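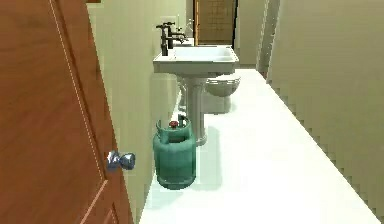

The question put to this blog most often remains the simplest one: can a machine be trusted with the housework yet? This month's entry sets out our present position, which is a cautious one, with particular attention to the bathroom.

Kitchens have received most of the attention in this field, and the public demonstrations reflect it. Bathrooms are smaller and less forgiving. Space to turn is limited, the fittings are hard and often pale, and the tasks involve water, glass and reaching over or behind things that do not move. A person cleans such a room with little thought. A machine must plan nearly every part of it.

Our own trials at Kultinville are carried out in simulation before any hardware is considered. The rooms are drawn simply. A pedestal sink, a toilet and a door with a round knob are enough to expose most of the weaknesses of a control program, and a few awkward items may be added to the floor or the rim of the basin. A gas cylinder standing in front of the sink, for instance, obliges the program to decide whether to go round the object, move it or stop and ask. A small clear bottle tests whether it can find an object that it can largely see through.

Since February we have completed 2,084 simulated runs over 14 room layouts. Each run was given one of 5 chores:

- open the door fully and enter
- clear the floor of loose items
- wipe the rim of the basin
- turn a tap off
- return to the doorway and close the door

The door has proved to be the chief difficulty. A lever handle may be pushed down with almost any part of the arm. A round knob must be gripped, turned and held while the whole machine moves backwards, and a small error in the grip is enough to lose it. The Wunska control program, which we have used throughout, managed doors that were already partly open with few problems. Its record on closed doors was poor, and we do not regard it as ready for use in a home.

Wiping was better than expected. Flat rims with square corners suit a machine well, and the path of the cloth can be planned in advance. The area behind the taps was regularly missed. Crosshead handles gave further trouble, as the arm tended to settle on one spoke and slip from it before the turn was complete.

Clearing the floor gave mixed results. Light items were moved without incident. Heavy ones were pushed when they should have been lifted, and in the case of a gas cylinder that would not be acceptable under any circumstances. The rules have now been changed so that the machine stops and reports any item above a set weight.

Some readers have asked why we do not proceed directly to a real bathroom. The Medina workshop does hold a suitable arm, and a short series of trials on the Zovley mobile base is planned. A simulated floor, however, has no soap on it, and results obtained there should be read with that in mind. We will not begin the physical trials until the door task has been completed 100 times in succession without a dropped grip.

For the present, our advice to households is unchanged. Machines that vacuum a clear floor are useful and may be bought with reasonable confidence. Machines offered for general bathroom cleaning should be seen at work in a room similar to the buyer's own, with the door closed at the start.

The next entry will deal with knobs and grip force, and will include the revised rules for heavy items.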